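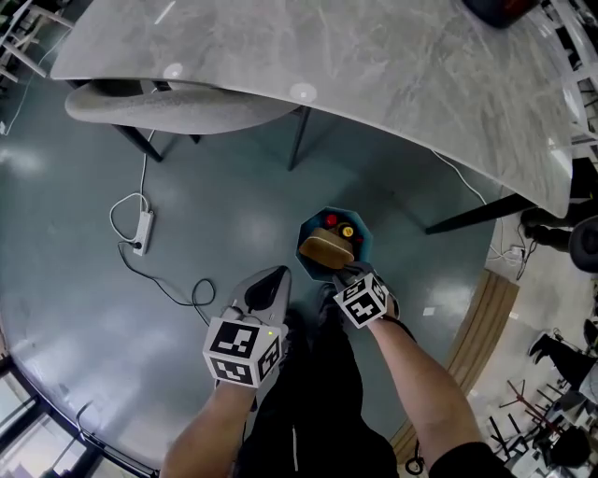 In December we must give our equipment budget for next year, and I have started my list early, because last year I forgot many small things. The big line is easy: hand-held grippers, sold in pairs. Vokstead and Myklebust both sent me a quote, and the difference between them is 89 dollars per pair. What I always estimate badly is the rest. One power strip on the floor is already busy with a white cable and a black one, and the black one lies in loose curves where people want to work. So I wrote down longer cables and more strips, and also printed marker cubes, which I want to order as spares with every gripper.

Umut Gökçe advised me to keep 20 percent for repairs. I think it is too much, but he has bought such equipment for longer than me. For now I plan three pairs from Vokstead and a box of cable covers from Plinik. I am still waiting for the delivery time from Hukel for the chargers.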